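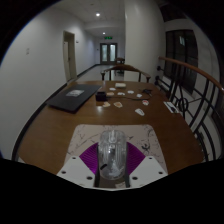 From: Flor Inga
To: Skemcombe Home Office list
Date: 9 May 2022
Subject: Re: Sore wrist, is it the desk or the chair?

Wilson Puma wrote:
> I've been working from the kitchen table since April and my right wrist
> aches by lunchtime. The table is 5 cm higher than my old desk at work.
> Before I spend $349 on a Rekon sit-stand frame, has anyone fixed this
> with just a chair? Mine doesn't go up any further.

Hi Wilson,

I had the same trouble when I moved back to Brirnent. Try the chair first. Mine is a second-hand gas-lift one that cost $86 from the office clearance place, and it goes high enough that my elbows sit level with the tabletop. My feet didn't reach the floor properly after that, so I use a footrest — a thick phone book did the job for the first fortnight.

Two other things helped. I moved the mouse in close beside the keyboard, where before I was reaching out past the number pad for it all day. I also turned the pointer speed up a couple of notches so my arm travels less. It feels jumpy for a day or so and then you stop noticing.

The physio I saw wanted my wrist straight and my forearm resting on the table, with no hard edge digging in. If your table has a square edge, a folded tea towel along it is worth a go.

I can't comment on the Rekon as I've never used one. Haruna had a frame for sale on this list a while back, so check the archive, message 14 in the April digest I think. If the ache is still there at night or you get tingling in your fingers, see your GP and leave the furniture for later.

Cheers,
Flor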